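Ticket 101: parts tray for desktop rebuilds, memory slot too tight
Site: Wusatholm workshop
Opened by: Danilo Tolentino
Picked up by: Umesh Bansal
Status: closed

Danilo Tolentino wrote:

Hello Umesh! First of all, the new grey trays are a joy. I've been laying out desktop parts on a folded towel for years and I had no idea how much time I was losing to hunting for things. Having a proper pocket for the drive and a proper recess for the processor is brilliant, and everyone at this end is very taken with them.

Now the trouble. On one of the two trays you sent, the long slot for the memory module grips too hard. The module goes down with a bit of a push and then doesn't want to come back up. I have to rock it from one end to the other, and I don't like doing that with the gold contacts down in the plastic where I can't see them. The other tray is lovely, the module lifts straight out. Same memory in both, I swapped them over to check.

No damage so far. The module from the tight tray went back into its machine and passed a full memory test overnight.

Umesh Bansal wrote:

Thanks Danilo, very glad you like them! A few things to try before I send anything out.

Could you look along the inside of the slot for a thin raised line of plastic? The first batch from Plullmont had some leftover flash along the ribs and we thought we'd caught it all. Run a fingernail down both walls, slowly, from the left end to the right.

Also, which way up is the tray when you load it, and is it sitting flat? And how do you lay it out next to the machine, with the parts in their places? I'd like to know which compartments you're using.

Danilo Tolentino wrote:

Fingernail test done. There is a line! It's on the wall nearest the front, starts about a thumb's width in and runs nearly to the middle. You can hardly see it but you can certainly feel it. The good tray has nothing there at all.

Tray is the right way up and sits flat on the slatted bench, no rocking. I tried it on the office desk as well to rule out the slats and it was exactly as tight there.

Layout is below. I keep the tray on the left and lay the tower on its side to the right of it, open side up, so parts only travel a short way. Drive standing up in the back pocket, processor in the square recess at the front, memory in the long slot beside it.

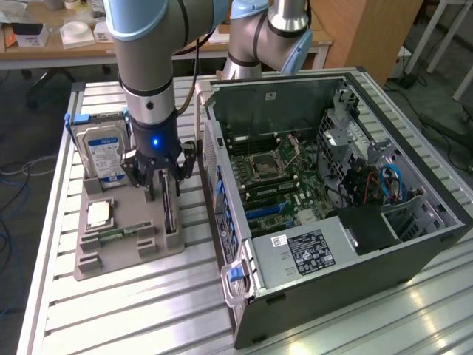 Tray on the left with drive, processor and memory module; open tower on the right, CPU socket empty.

I should add that the standing pocket for the drive is my favourite bit of the whole thing. The label faces you, so you can read it without picking the drive up. With the towel I was forever turning drives over to check I had the right one — such a small change and it has saved me so much bother.

Umesh Bansal wrote:

Perfect, thank you, that tells me a lot. Your layout is pretty much how I hoped people would use it, and I'm going to suggest it to the Pandey branch, who have been putting their tray behind the tower and reaching over.

So it's flash on the rib. You can fix it yourself in a few minutes if you're happy to, or I can swap the tray. If you'd like to have a go:

Take all the parts out first and put them somewhere safe. Wrap a strip of 200 grit paper around an old plastic card and draw it along the front wall of the slot, light strokes, same direction each time. Nine strokes, then feel again. Stop as soon as the line is gone, the slot doesn't want to be any wider than it is on your good tray. Blow the dust out, wipe with a damp cloth and let it dry completely before any parts go near it.

Please don't use a knife. I tried that on the Vosidex sample and took a nice big gouge out of it.

While you've got the tower open with the socket bare, do pop the cover over it if you still have one, especially with sanding going on. Better still, do the sanding in another room.

Danilo Tolentino wrote:

Done, and it works beautifully! I took it out to the back step, well away from the bench. Nine strokes got most of it and a second round of nine cleared the last bit near the middle. The module now drops in under its own weight and lifts out with two fingers. I tried three different makes of memory and all of them behave.

The slot is a touch paler where I sanded. I quite like it, it makes the memory slot easy to spot.

One request for the next batch, if you're taking them: a small pocket for case screws, with a lip. I'm using a jam jar lid at the moment and it does slide about. There's room among the smaller compartments if you gave up one of the ribs.

Umesh Bansal wrote:

Great news, and thank you for being so thorough. I've passed the flash problem back to Plullmont with your notes on where it starts and stops, and they're checking the remaining trays before any more go out. The screw pocket is on the list too. I've drawn it with a lip on all sides and I'll send you one to try when they're made, most likely in April.

Closing this now. If the slot tightens up again, reply here and it will reopen.

Closed December 11, 2025
Cause: leftover plastic along front wall of memory slot
Fix: sanded by hand on site
Parts replaced: none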